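Teaching by Hand

At the Sustton workshop of Flustia, the working day begins at a plain table. A trainer picks up a hand-held gripper, opens its two fingers and carries out a small household task: closing a lid, moving a cup, setting a container in its place. The task is then repeated, with the objects moved a little, until the trainer has finished a set of 30.

The method is known as teaching by demonstration. The gripper carries its own camera, and each attempt is recorded from the tool's point of view. A robot arm fitted with matching fingers can later be trained on the recordings. The programme, named Zellwood, has collected over 3,000 demonstrations, covering 228 variations of everyday tasks.

Flustia also maintains a remote-control station at its Steinbach site, where an operator guides a full arm from a desk. The two approaches are regarded as partners. Remote control shows what the arm itself can reach -- an important matter in narrow spaces -- while the hand-held tool is quicker to learn and can be taken into an ordinary kitchen or office.

New trainers spend their first mornings learning to slow down. People reach for objects without thought, and a quick turn of the wrist may leave little in the recording that a machine can use. Trainers are asked to approach with the fingers open, to keep the object in view and to pause briefly before closing the grip.
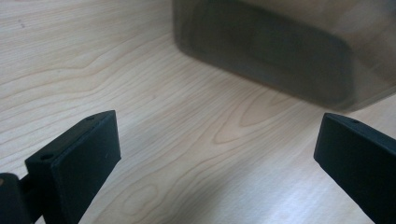
The open fingers of a hand-held gripper over a wooden table, with a dark, see-through object beyond.

Each recording is reviewed before it enters the collection. Reviewers look for missed grasps, blocked views and long periods without movement. Attempts that include a small mistake and a clear recovery are often kept, as a robot at work will need to correct itself too.

The next stage of Zellwood will begin in January, when trainers at both sites will turn to drawers and cupboard doors.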